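Brurnham opens its robot teaching room, and I had a go at tidying a bed

I've been hearing about the Brurnham robotics workshop for months, so when they finally opened the teaching room in Skummont to visitors this January, I was in line by 9 a.m. with a coffee and no idea what I was doing. The pitch is simple enough. You sit down, you take hold of a pair of hand controllers, and you drive a robot arm through a household chore while the computer records every move you make. Do it well and your run gets saved. Do it badly (hello) and you get to try again.

The project is called Plotau, and it's a joint thing between the workshop and Mendes, the small software outfit across the river that built the practice rooms. They're simulated rooms, so the arm you're steering lives on a screen. There's a kitchen, a hallway, a home office and a bedroom, and the team says it wants 1000 good demonstrations across all of them before it moves on to training. When I visited they'd saved 53, and I'm very proud to say that a few more of those are now mine.

I got the bedroom. You'd think picking things up off a bed would be the easy one! The stuff just sits there. But the controllers pass on every little wobble in your wrist, and the first thing I did was swing the arm straight past the thing I was supposed to grab. The second thing I did was close the fingers on air. One of the trainers told me to stop chasing the object and come down from above, slowly, with the fingers already pointing where I wanted them. That helped a lot.

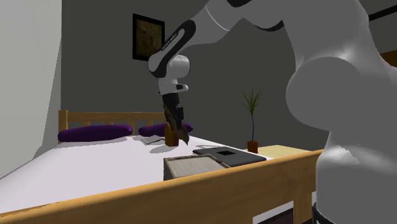 How does a robot learn a chore from somebody steering it by remote control?

Each run is stored as a long string of pairs: what the robot's sensors picked up at a given moment, and what the person told the arm to do next. A learning program goes through lots of those runs and works out which moves tend to follow which situations, then tries to make sensible moves when the room is laid out a bit differently.

The bedroom has a small orange-brown cup standing right on the mattress, and I got weirdly protective of it. There's also a beige fabric storage box down toward the foot of the bed, with an open top, plus a flat gray tray-looking thing in between. With something dark and angular in the fingers and its tip hanging just over the mattress, all you can think about is that cup. I'd hold my breath, which the trainers apparently see all the time.

What surprised me most was how much they like slow, boring runs. I assumed they'd want speed. They want steady, and they want you to finish the move you started, even if you spot a cleverer way halfway through. I asked what happens to the messy attempts, and the answer was that some get kept in a separate pile, mainly the ones where a person makes a mistake and then fixes it. A robot that has only ever seen perfect grabs doesn't have much to go on when it misses one.

A session lasts about 40 minutes, and that was plenty for me. My forearms were tired and I'd started reaching for my coffee in slow motion — from above, fingers pointing down. They give you a short practice round first, then a list of tasks that get a little harder as you go. I made it through 7 of them.

There's a second station too, where you skip the controllers and guide a real arm by hand. You grab it near the wrist and walk it through the motion while its motors go slack enough to let you. I only got a couple of minutes on that one, but I liked it better. You can feel when the arm doesn't want to bend any farther, and on the screen I had to learn that by bumping into the limit over and over. The catch is that your own arm gets in the way of the cameras, so the team uses it mostly for short moves like opening a drawer or turning a knob.

The teaching room is open to visitors in the mornings, and evening sessions are supposed to start once they've got a few more trainers. It's free, you don't need any experience, and they'll find you a taller chair if you ask. I've already put my name down for the kitchen — I'm told there's a dish rack in there that everybody hates.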